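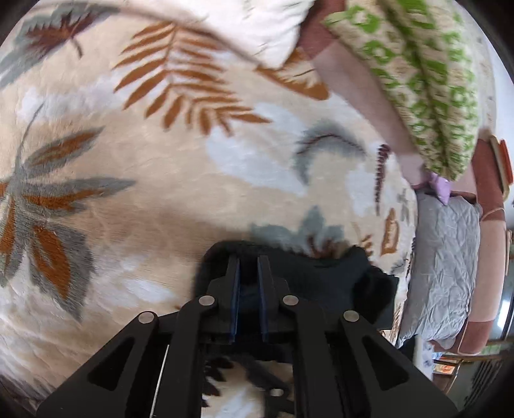 Leaves, Lint and Laundry: What Lives on Top of the Bed?
Project report by Siham Salem and Lợi Châu
Household Textiles, second year
Tutor: Brenda Stockdale

Introduction

Our project started with an argument over a blanket. Lợi thinks a bed should have a plain cover that you can wash hot and forget. I think a bed is the biggest surface in a student room and deserves something nice on it! We both live in Rornton House, where the rooms are small and the bed has to be a sofa, a desk, a dining table and a place to fold clothes. So we decided to look properly at what people put on top of their beds, how it copes with daily life, and whether a printed, fuzzy blanket is a sensible choice or just a pretty one.

Brenda asked us to keep the question narrow, which was good advice as our first plan had curtains and rugs in it too. The question we ended up with was: does a patterned soft-pile blanket make everyday tidying easier or harder than a plain one?

How we did it

We gave a short questionnaire to 60 residents of Rornton House and asked what covers their bed in the daytime, how often they wash it, and what usually ends up lying on it. Radek Hrubý helped us hand them out on his corridor and chased the slow ones, and we are very grateful, because we would have been knocking on doors until June otherwise.

After that we did what we called the folding trials. A person came into the room, was given a heap of clean clothes tipped out on the bed, and had to sort, fold and clear it. We ran 20 of these, half on a plain navy cover and half on a leaf-print blanket. Each person told us afterwards how easy it had been to find things, and we checked the bed for anything left behind. We wanted it to feel like normal laundry, so we didn't rush anybody, and two people sang the whole way through.

Last of all we did a lint check. We rubbed a dark cotton T-shirt over each cover for the same number of strokes and looked at it under the desk lamp. It isn't a laboratory test but it was very satisfying to do.

The blankets

The plain cover was a flat woven one that Lợi already owned. For the print we wanted something with a real pattern, large enough that you would notice it from the doorway, and with a soft surface, as this is what most of the shops near us sell as a "throw" or a "cosy blanket". 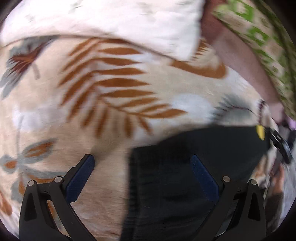 Pattern took up far more of our discussion than we had planned, and I think it is the most interesting part of the project. A small, busy print hides almost everything, crumbs included. A big print on a pale ground behaves quite differently, as there are calm areas where things show up at once and crowded areas where they don't. The large rust-orange fern on our blanket is a good case. It runs on a diagonal with its narrow leaflets going off on both sides, and your eye goes straight to it even when the blanket is rumpled. The grey and orange leaves lower down are quieter, and the soft beige between the motifs is where dark clothes stand out best. Lợi, who came into this firmly against leaves, admitted that he now likes the fern.

What people told us

Most of the residents who answered keep some sort of extra cover on the bed in the daytime. The commonest reason was warmth, then "it looks nicer", then keeping the sheets clean when friends sit down. Clothes were easily the thing most often left on top, followed by bags and chargers. Alžběta Dvořáček wrote a whole page on the back of her form about the chair versus the bed as a place for half-worn jumpers, and we would happily have done a second project on that alone.

Washing was less encouraging. Quite a few people had never washed their top cover, and several said they avoided it because it took up the entire drying rack.

What we found in the trials

Dark clothes were easier to spot on the pale leaf print than on the navy cover, which will surprise no one who has ever lost a black sock on a dark bed. What did surprise us was how well people did with coloured clothes on the print. We had expected a rusty orange top to vanish among the leaves, but people picked it up quickly because a garment has a thickness and an edge that a printed leaf hasn't got. They also used touch a lot more than we had guessed - patting the bed flat with one hand at the end to see if anything was still there.

Black things brought their own problem on both covers. When a black garment is bunched up you can't easily tell which part is sleeve and which is body, or if there are two things instead of one. On the pale blanket you could at least see its outline straight away, and several people said this helped them to find a corner to start from.

Folding itself was a bit easier on the flat woven cover. The fuzzy pile grips the cloth, so a T-shirt doesn't slide when you smooth it, but the blanket creases and moves along with it. Pulling the blanket tight before you begin solves most of this.

In the lint check the soft blanket lost badly. It left pale fluff on the T-shirt, and the woven cover left hardly any. We washed the blanket and repeated the test, and the second T-shirt came out clearly better.

Problems we had

Our trial heaps were not identical, as we had to borrow clothes and people wanted them back. The light also changed through the afternoon. If we did it again we would use one fixed set of clothes and draw the curtains. We also only had one print, so we can't say if a darker ground or smaller leaves would give the same result.

Our answer

For sorting, we would choose the pale leaf print. For lint, and for a really flat surface, the plain woven cover is better. Lợi still prefers his, but has agreed that navy is a poor colour for anybody with black socks. I am keeping the leaves!

Next year's group might like to try the drying question - how long each type of cover takes on an indoor rack, and if it can share the rack with anything else. We have left our blank questionnaires in the folder in Brenda's office for whoever wants them.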